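Most gripper comparisons published by small integrators report a success rate and little else. The one Ratih Majimbun circulated at Nernetach in December followed the pattern: 2 finger sets, 90 grasps each, a single percentage per set. I think the percentage is the least useful number in the report.

A rate depends on where the pass line is drawn. With rigid parts the line is obvious. With cloth it is a matter of taste — a towel held by one layer counts as a grasp for one reviewer and a miss for another.

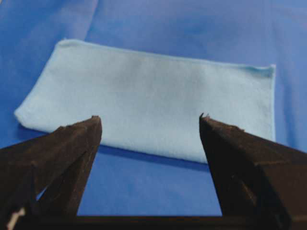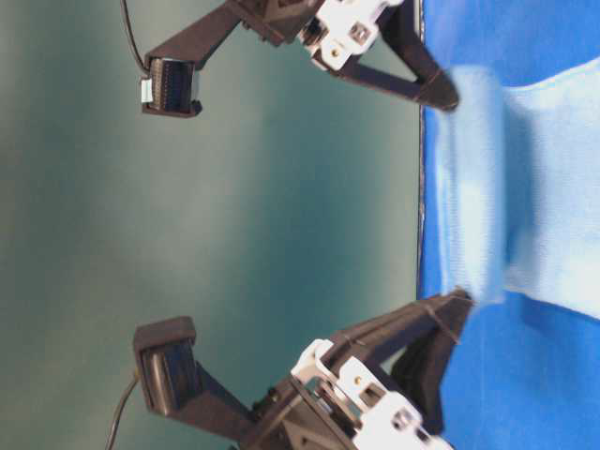
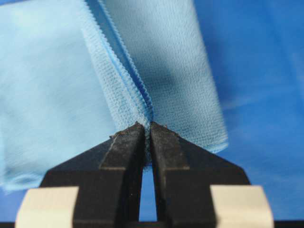

Contact geometry should be the first item reported for fabric work, ahead of cycle time and ahead of closing force. A finger set that meets the cloth at a small, known area gives a failure that can be traced. In the wrist view with the black fingers closed, a small fold sits between squared-off tips, and lint stands on the rims of both. Rim condition belongs in the table next to the rate.

Ilham Pangaribuan has argued that this is too much bookkeeping for a Daltari evaluation, which budgets 4 hours per finger set. I disagree. Inspecting the tips takes 2 minutes. Repeating a series at 2000 cycles to find out why the numbers drifted takes far longer, and the Grulletier report had to do exactly that.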